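3.2 Garment sample and wear diary

Garments were collected from 30 households in Clakell and Agbayani between October and the end of the heating season. Each household was asked to put forward items that had been worn at least once a week and washed at home. Knitted tops and outerwear were excluded at this stage, as their waist and hem openings are not comparable with those of trousers and skirts. The final set held 200 garments, of which trousers made up the largest group.

Every garment was given a code on a cotton tape stitched inside the left side seam. Participants filled in one line of the diary for each wearing, giving the hours worn, the main activity and whether the item was washed afterwards. After duplicate lines had been removed, the diary contained 2173 entries. Entries with no stated duration were kept for the wash count but left out of the wear-hour totals.

3.3 Classification of waist closures

Waist closures were sorted into four classes: fixed band with button or hook (A), fixed band with partial elastic (B), full elastic (C), and full elastic with drawstring (D). Class D was treated separately from class C throughout. A drawstring lets the wearer make up for lost tension in the elastic, and a garment may therefore stay in use after the band alone would no longer hold it. Figure 4 shows denim trousers with a gathered waistband and tie. 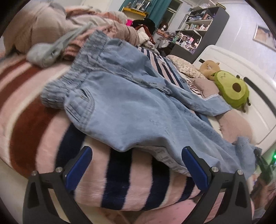 Figure 4. Light blue denim trousers with wide elastic waistband, drawstring tie and curved side pocket, laid on a striped blanket.

Two coders worked through the full set independently. They disagreed on 8 garments, all on the border between classes B and C, where the front panel was flat but had elastic running behind it. These were settled by measuring the relaxed and extended length of the front panel alone. Any panel that extended at all under the standard load was placed in class C.

3.4 Measurement of band recovery

Relaxed waist length was measured flat, from fold to fold, with the drawstring untied. The band was then extended on the Koletico bench under a fixed load, held for 30 seconds and released. Recovery was read after a further minute. Manalastas (Itance working paper) allows a longer rest before the second reading, and her recovery values are therefore not directly comparable with ours. Denim bands were measured twice, with the gathers evened out by hand between readings, and the mean was used.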